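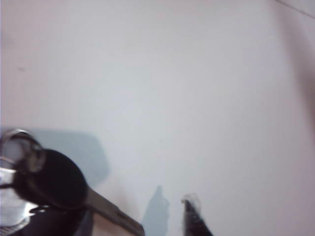
About Cleltach Safe and Vault

Most security companies will tell you on their About page that you are in danger. We'd like to skip that. Chances are you came here because you own a safe that won't open, or because somebody gave you a quote for a new one and the number made you sit down.

Cleltach works on safes. We open them, repair them, move them, change the combinations and, when a customer really needs one, sell them. We started out as a two-person service shop in Eltura and there are 9 of us now. We don't do alarms or cameras. People ask, and we send them elsewhere.

What we think about ratings

A fire rating and a burglary rating are two separate things, and a good deal of money is made from customers who don't know it. A box that keeps paper from charring can often be pried open with ordinary tools. A heavy burglary safe may do very little in a fire. When a brochure says "maximum protection," ask what was tested, who tested it and for how long. If the salesperson starts talking about peace of mind, ask again.

We feel the same way about electronic locks. Some are very good. Others are a keypad glued to an old idea, and we replace plenty of them. A mechanical dial is slow and annoying and tends to go on working for decades. We'll fit either one, but we won't tell you the keypad is an upgrade just because it lights up.

Our shop on Diekmann Street

Visitors are welcome, though there isn't much of a showroom. We keep 4 safes on the floor, all with their doors open so you can see how thick the steel is (or isn't). The rest of the building is workshop. Paperwork gets done at plain white desks with gray-beige fabric dividers standing along the back edge, and we see no reason to spend your money on anything fancier. If a safe company meets you in a leather chair, look closely at the invoice. 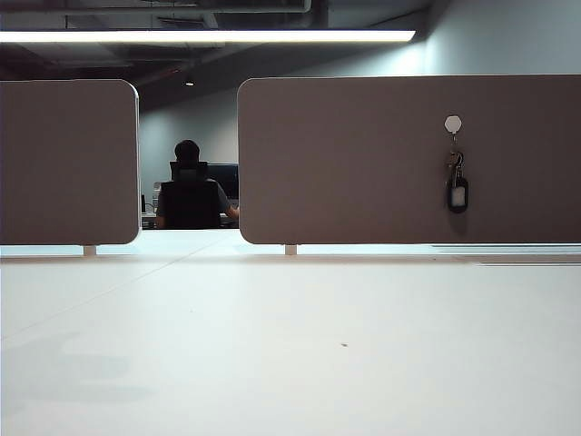

Opening a safe without its combination takes patience, and we charge by the job so that our patience doesn't cost you extra. You get the price before we touch the dial. Drilling is the last thing we try, and if we do drill, the repair is part of the price. Write-ups and quotes are handled back in the office, where the desktop is two sections pushed up to a seam and the dividers have rounded corners, which is as close as we come to interior design. We will ask for proof that the safe is yours. Please don't argue about it.

The Skakell contract

Since August we have looked after the safes at Skakell, a chain of small pharmacies, 20 locations in all. We mention it because people like to see a business name on a page like this. It doesn't prove we're right for you. Call a few other shops, compare what they say, and be suspicious of anyone who quotes without asking for the make and model, us included.

Service calls and prices

We cover Eltura and the towns next to it. A standard combination change on a mechanical lock, with the door already open, needs one visit. Safes over 400 pounds need a site check before we'll agree to move them, stairs or no stairs.

Page last updated June 12, 2019. Prices are given by phone or at the counter.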